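Bench log, Nov 18, 2025
Tulus (two-arm rig, shared workshop, back bench)

Left arm finally homes without complaint. The fault was a connector I had labelled "good" in my own handwriting. New Wesent driver board went in before lunch, old one is in the drawer of shame with its relatives.

Reran the wrist calibration on both sides. Right took 3 tries. Encoder offset now reads 1,422, where last week it was 577, and I have decided to believe the newer number until it hurts me.

Speed cap stays at 3,000 steps per second. Ranel's manual says it can go higher. Ranel doesn't have to share a bench with the Sorensen lathe people. 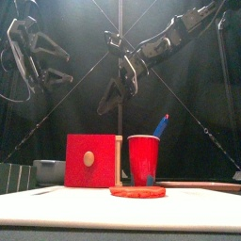

Next up is the red panel with the round knob. Plan is to come at it from the left with the fingers wide and close slowly, then try the marker out of the red cup if there's any patience left. Long fingers flex more than I'd like at the tips. Might print a stiffer set in December.

To do: strain relief on the left cable, relabel that connector, buy more zip ties.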